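Glenys Gosling runs a sorting service called Ona from a shopfront in Lockwood. Most of her jobs are desks and kitchen drawers. She charges by the hour and likes to start with the small stuff.

"People want to begin with the paperwork," she says. "I ask them to leave it until after lunch."

Clocks, cases and pouches get grouped by where they'll be used – the colour doesn't matter to her.
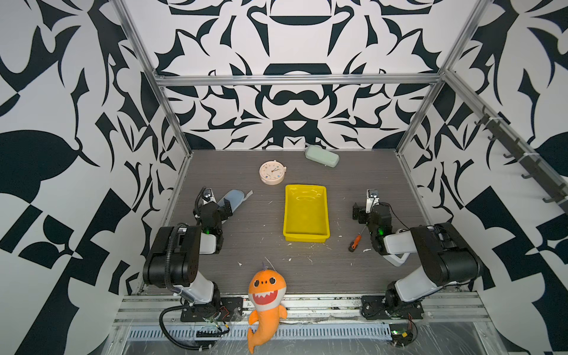
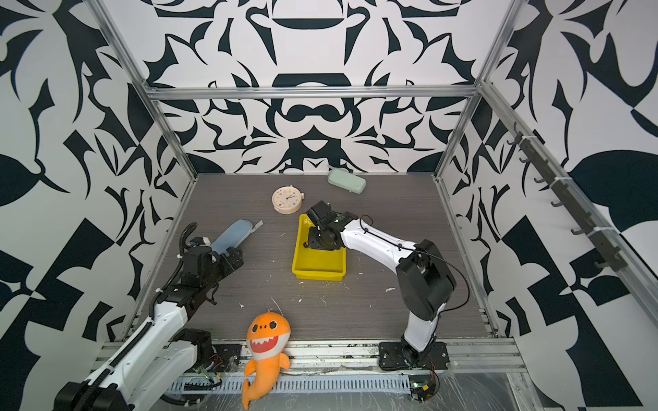 The round clock and the mint-green case, with the light blue piece nearer the front.

What she keeps

Gosling owns 3 trays and one good screwdriver. "I had 4 trays, but my neighbour Clive has one," she says. She'll take bookings again in July.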